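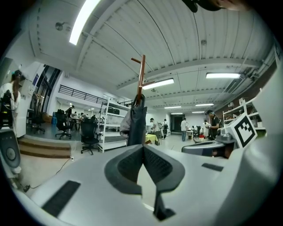 What does Drarport do?

We try out grippers, arms, cameras and controllers for companies that are about to buy them, and we write down how they did. A customer sends us the job they need done and a list of the equipment they are considering. We run the same job on every item on the list and send back the results, including the runs that went badly.

Who we are

Drarport was started by Samran Kaewmanee and Emlyn Harries. Samran had spent years installing arms on packing lines. Emlyn wrote software for motion controllers. Both had seen plants pay for equipment on the strength of a sales video and then spend months making it fit the work. Their first paid job was a comparison of two suction cups for a bakery supplier.

We are still a small company. We don't sell hardware, and we take no commission from the people who do. Makers sometimes lend us a unit for a test. It goes back when the report is done, and the report says that it was on loan.

What we test

Most of our work is with grippers: parallel jaws, soft fingers, suction and a few odd designs that don't fit a group. Cloth and padded goods are a large part of it. A cardboard box has corners and keeps its shape. A jacket or a padded bag folds, sags and slides, and a finger that holds it well at one spot may drop it at another. We keep a shelf of garments and bags for this, and we replace them when they wear out.

We compare tool-mounted cameras too. A lens that sits close to the fingers gives a wide view and bends straight lines near the edges. Some customers can work with that and some can't, so we report the calibration error at the center and at the corners as separate numbers.

Controllers are tested for delay, for recovery after a stop, and for how long it takes a new person to set one up from the manual alone. Brodie Ellery does the manual test, without calling the maker for help.

How a comparison works

Each gripper gets 400 tries at the customer's task. The first 200 are done with the item in a fixed position. For the next 200 we move and turn the item between tries, following a list of positions made in advance. Every item on the customer's list gets the same positions in the same order.

A try counts as good if the item is picked up, moved and set down where it belongs. A drop is a fail, even if the item lands in the right place. We also log slips, double picks and any marks left on the goods.

Hand-held gripper tools are part of the work as well. A person can show a task with one before an arm is set up for it, and that often tells us early that a finger is too short or too slick for the job.

Jaruwan Prasertsri plans the tests and signs every report. If she isn't satisfied with a run, it is done over at our cost.

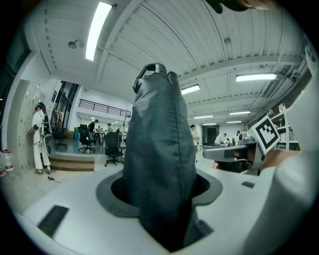 Reports

You get a written report, the raw log and the video. The report opens with a one-page table. After that come the test setup, the settings used on each unit, and the fails sorted by cause. Our longest log so far was for Maltinwood, with 1234 entries across three grippers and two controllers.

We don't publish a customer's results without written permission. Yimer and Jaston have both agreed to let us share theirs, and copies can be had by writing to the office.

Working with us

Nattawut Chaiyaporn handles new requests. Tell him what the item is, what it weighs, how fast it has to move and what you have tried already. Send samples if you can. We close for testing during the last week of February to service our own equipment, and requests that come in then are answered the week after.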